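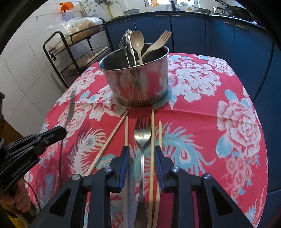 Cutlery and chopsticks on a patterned tablecloth, with serving tools kept in a steel pot.

Table Setting and Utensil Care: Frequently Asked Questions

Bevberg Shared Kitchen, members' pages
Maintained by Kelly Marinho. Last reviewed in September.

General

Which utensils are supplied with the kitchen?
Stainless steel forks, spoons and table knives, light wooden chopsticks, metal tongs, and plastic serving spoons and forks. Paring knives and chef's knives are kept in the locked drawer and are signed out separately. Members may bring their own utensils but must mark the handles.

Where are serving tools kept during a meal?
Upright in a steel pot near the center of the table, handles down and working ends up. Tongs, serving spoons and serving forks can share one pot. Do not add table forks to it. They are shorter, slide to the bottom, and get picked up by the wrong end.

Can any pot be used as a holder?
Use a straight-sided pot with a flat base. A shallow pan tips when tongs lean on the rim. The pot must be dry before anything goes into it. Standing water at the bottom marks steel and softens wood.

Which tools may be used in the frying pans?
Wooden or plastic only in coated pans. Metal tongs are for bare steel pots, the oven trays and serving at the table. Plastic serving tools are not cooking tools and should not be left resting in a hot pan.

Chopsticks

How are the chopsticks paired?
By length. Hold two upright on the table and compare the tips. A difference you can feel with a fingertip is too much. Our chopsticks are not marked by pair, so any two of equal length may be used together.

How should they be washed?
By hand, in warm water with ordinary dish soap, with a soft sponge. Rub along the grain. Do not soak them and do not put them in the dishwasher. Rinse, wipe with a dry cloth, and leave them in the rack with space between them for at least 3 hours.

When is a chopstick discarded?
When it has a split, a dark tip that does not wash out, a rough section, or a visible bend. Roll it across the countertop: a bent one wobbles. Discard only the damaged piece. The other goes into the spares box, which Marek Koubek sorts on Thursday.

Can wooden chopsticks be oiled?
Unfinished ones, yes. Apply food-grade mineral oil thinly and wipe off the excess after 19 minutes. Lacquered chopsticks should not be oiled.

Steel cutlery

Why do the forks have brown spots after washing?
Usually the spots are mineral deposits or rust transferred from another item in the load. Rub with a paste of baking soda and water, in the direction of the polish, then rinse and dry. If the spot has a pit under it, put the fork in the repair tray.

Can bent tines be straightened?
Slightly bent tines can be pressed back by hand through a folded cloth. Do not use pliers. A fork with a tine bent more than once should be withdrawn, as the metal is likely to crack at the same point.

What is the part number for replacement forks?
Nomiver 1773. Other patterns are acceptable if the handle length matches. Send requests to Mounir Kabbaj.

Plastic serving tools

Are stains a reason to replace them?
No. Tomato and turmeric will color light plastic and the stain is harmless. Replace a tool when the surface is scratched enough to catch a fingernail, when an edge has melted, or when a tine has cracked.

Tablecloths

Do the printed tablecloths need special washing?
Wash cold, inside out, separately from the white cloths. Red dye may run in the first few washes. Dry on the line out of direct sun. Iron on the reverse side at medium heat.

How is a cloth centered on a round table?
Fold it in quarters, set the folded corner on the middle of the table, and open it out. Check the drop on opposite sides. Large floral prints are rarely centered on the fabric, so measure from the hem and ignore the pattern.

How is grease removed?
Blot, cover with cornstarch, leave for 9 minutes and brush off. Apply dish soap directly to the mark before washing. Do not tumble dry until the mark is gone.

Storage

Can eggs and bread share a rack?
Yes, on separate shelves. Keep eggs in their trays on a lower shelf and wrapped flatbreads on top, where nothing will be set down on them. This applies to short-term storage only. Eggs that were refrigerated when delivered go straight back into the refrigerator.

Who should be told about missing items?
Enter the item in the kitchen book by the door. Siham Fawzy checks the entries weekly and orders replacements through Ghoneim. Breakages are not charged to members.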